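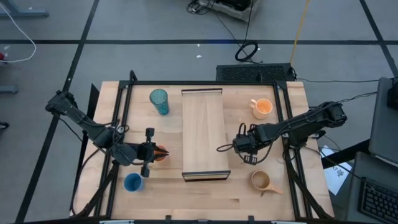
Cup set on the table, long board in the middle. Teal tumbler upper left, orange mug upper right.

December, 4:30 pm

Drinkware for the Kirkora work, first pass at choosing the set. Ebise wants one set fixed before the break so that the notes from here and from Luik refer to the same pieces.

Current set is five: teal tumbler, blue cup, small orange cup, orange mug with handle, tan wooden mug. Board runs lengthwise down the middle and splits the table into left and right. No handles on the left side, both handled pieces on the right. Keep it that way for now.

Notes per piece:

Teal tumbler – tallest of the lot, faceted outside. Light comes through it, so the apparent color shifts with whatever is behind it. Log it as "teal glass" and leave the shade out.

Blue cup – lighter inside than out. No trouble.

Small orange cup – name clashes with the orange mug. Getachew wrote "orange" for both on his sheet and I could not sort out seven of the lines afterward. From now on "orange small" and "orange mug", no short forms.

Orange mug – ceramic, inside paler than outside. Start position is handle left, toward the board.

Wooden mug – flat handle, reads like a carved piece. Start position is handle down and to the right. Hand wash only. Do not leave it standing in the sink with the others. I have oiled it once and will do it again after 30 washes or when it looks dull, whichever is first.

Board: pale grain, close to the tabletop in tone, dark metal caps on the short ends. The caps are the easiest thing to line up against, so measure from a cap and not from the wood. Getachew's earlier offsets were taken from the wood and need redoing.

Master list from Clukbridge stands at 2,638 entries across all household items. Drinkware entries there have no field for handle direction. Asked Serno whether a column can be added – reply was yes, but not until the next export. Until then put it in the comments.

Weights still to do. Kitchen scale drifts, check with the 100 g weight before and after.

Open:
– second wooden mug as a spare, same handle shape if possible
– labels under the bases, Ebise has the small printer
– redo offsets from the cap (Getachew)
– ask Luik which tumbler they have, theirs may be smooth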